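**El rincón de la merienda**

¡Por fin he ordenado los dulces de casa! Vacié la bolsa que traje de Nuvville en la bandeja de bambú y me puse a repartir encima de la cama, que es donde mejor me organizo (la mesa siempre está llena de papeles).
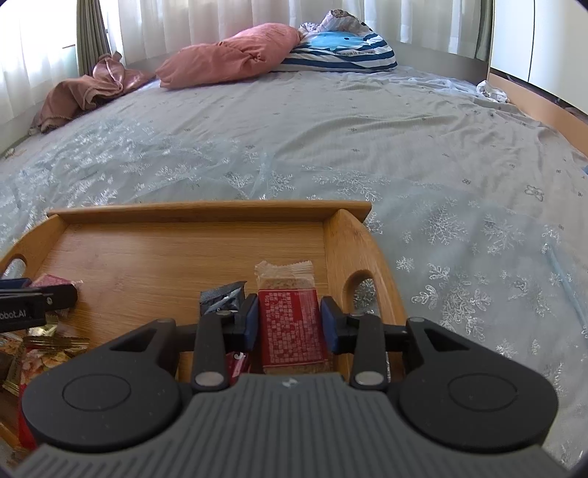 Las barritas se van al cajón del trabajo y los caramelos, a la lata de las visitas. Hema Kurian me recomendó apuntar lo que gasto en picoteo y desde noviembre llevo 243 euros... ¡madre mía! El próximo mes, más fruta.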